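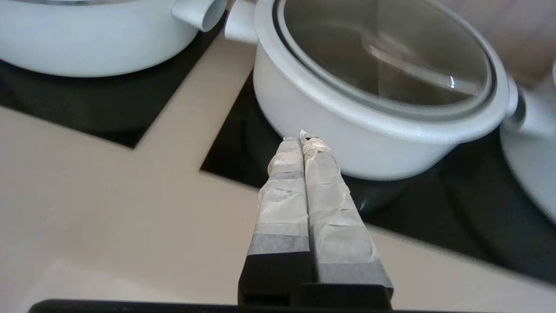 The pale blue-gray ceramic pot on the black glass.

Fokden Side-Handle Ceramic Pot, small size

I bought this pot in November to replace a steel saucepan with a loose handle. We have used it most days for three months, mainly for oatmeal, rice, soup for two and warming milk. The stove is a glass top set in a beige surround, so part of what I wanted to know was how an all-ceramic pot would behave on it. Check the label before you buy, as Fokden sells a second version with a thinner base meant only for gas.

The finish is matte outside and glazed inside. The color is a blue-gray that looks a little more gray under the kitchen light than it did on the store page. The bottom edge is rounded, so the part that touches the glass is smaller than the pot looks from above. On our larger zone that wastes some heat. I moved it to the smaller one after the first week and it did better there.

The handle is a short tube sticking out from the side, with an open, hollow end. It takes up little room and the pot fits on a shelf where the old saucepan never did. The handle gets warm after 10 minutes of simmering and you need a cloth or a mitt after that. It is also too short for two hands, and with the pot full of soup I would like a second grip on the other side. There isn't one. When you pour, the weight hangs forward and your wrist does the work.

Heating is slow. Water for oatmeal takes noticeably longer than it did in steel, and turning the stove up to high doesn't help much. The instructions say to start on low and raise it after 2 minutes, which I do most of the time. Once it is hot it stays hot. Rice left with the lid on was still good to serve after we had finished setting the table and making a salad.

Milk scorched once, on medium. The ring came off with baking soda and an overnight soak. Tomato sauce left no stain inside. Outside, the matte surface picks up gray marks from metal spoons and from the sink rack, and those need a soft paste cleaner. I keep it out of the dishwasher although the box says it is allowed.

The base has not scratched the stove so far. I lift it and don't slide it, and I wipe the glass before setting it down. An unglazed ring under a pot can be rough, so run a finger over yours when it arrives. Ours had one sharp spot that I smoothed with fine sandpaper.

The lid fits loosely and rattles at a boil. It has no steam hole. Tilting it a little stops the noise.

I also looked at the Besari, which has a long wooden handle and costs a bit more, and at a Taşdemir with two loop handles. The Besari heats faster but the handle has to be kept dry. The Taşdemir is easier to carry full and would be my choice for a bigger household. Both take up more shelf space. The Fokden was the cheapest of the three.

Good: holds heat, easy to clean inside, stores well.
Not so good: slow to heat, handle too short when full, marks on the outside, rattling lid.

I would buy it again for oatmeal and rice. For pasta or anything that needs a lot of water, get something else.

Rating: 3 out of 5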